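Okay, a few of you asked what I meant the other night when I said my job got weird. Thread, because it won't fit in one.

I work packing and finishing at Novomar. We make small kitchen stuff, mostly boards and boxes, out in Gusavville. I've been on the finishing side for 5 years. Until August everything on my line was done by people with sore wrists, me included.

Then the company signed up with Skenement and in came an arm. It picks pieces out of a tray and sets them in the box, 200 an hour on a good day. I do more than that when I'm awake and less than that after lunch, so call it a draw lol

First thing everybody asks: did anybody get laid off? No. But two people left and their spots never got posted. I noticed that. Sushil Garg, who runs our shift, noticed it too and said so out loud in the meeting, which I gave him a lot of credit for.

What changed for me is the quiet. Used to be four of us around one bench talking all day. Pramila Srivastava knows more about my family than my own sister does. Now she's down at the other end by the label printer and we text each other on break like teenagers.

My wrists are better though! I have to be fair here. I used to sleep in a brace every night and I haven't put it on in weeks.

The pay thing: we got a bump of 40 cents when they added "operator" to our titles. Kipchumba Mohamedi did the math on his phone right there in the hallway and his face was something. We're still arguing over that one.

And there's the teaching part, which is the bit I was calling weird. The arm is fine with the square boxes and terrible with anything round or skinny. So a few of us take turns showing it how, with a hand-held gripper. You hold the thing, you pick up the piece the way you would, you put it down, and you do that again until your shift lead says stop. My tally for the salad spoons is 354.

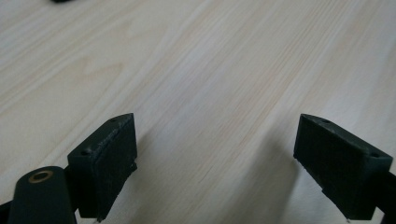 My feelings about the teaching go back and forth, sometimes in the same hour. Sunita Chaudhary loves it and would do it all day. I get proud when the arm does one of my moves (it tips the spoon a little before it lets go, that is 100% me) and then I think, wait, that took me years to learn and I handed it over in an afternoon. The green fingers end in these flat pads, and a flat pad doesn't feel anything, so you're doing it all by eye. With my own fingertips I know a rough edge before I've even looked at it. Through the gripper I get nothing, and I've caught myself putting it down just to touch the wood.

So that's what I asked for at the last sit-down, that a person still runs a hand over every piece before it goes in the box. Sushil wrote it down. Trinidad Buenaventura from the office said she'd take it upstairs, and I'm supposed to hear back after inventory.

If your work has gone through something like this, tell me how the pay part went. And did they ask you before or after they bought the machine? Ours was after.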